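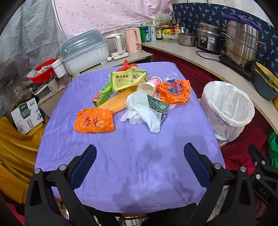 4. Sorting household packaging before loading

This section applies to the Lostard under-counter compactor when used in shared kitchens. Read section 2 (Electrical safety) first.

4.1 Place mixed waste on a covered surface. Spread it out so that each item can be reached singly.

4.2 Separate soft plastics, such as carrier bags, snack packets and foam fruit nets, from cartons. Untie knotted bags and check that they are empty.

4.3 Drain drinks cartons over a sink. Remove any straw and flatten the carton by hand.

4.4 Place soft plastics in the left-hand drawer and cartons in the right-hand drawer. Do not fill either drawer above the line marked on the inner wall.

4.5 Close both drawers fully and press START. A cycle lasts some 100 seconds. The green lamp goes out when the drawers may be opened.

Note: Foam nets spring back after pressing. Put them inside a larger bag before loading.

CAUTION: Never load batteries, aerosols or glass. If the red lamp flashes, switch off at the wall and wait 20 minutes before opening the drawers – the plate may still be under load.

4.6 Wipe the drawer seals weekly with a damp cloth. Error code 242 means that a seal is not seated correctly.

Lostard Customer Support, Grisarlow Works | © Lostard. All rights reserved. | Back to top

Comments (2)

brevau_flats: Does the left drawer take bread bags with the paper label still on? Ours seems fine with them.

kitchen4: We had code 242 for a week. Turned the seal round and it cleared.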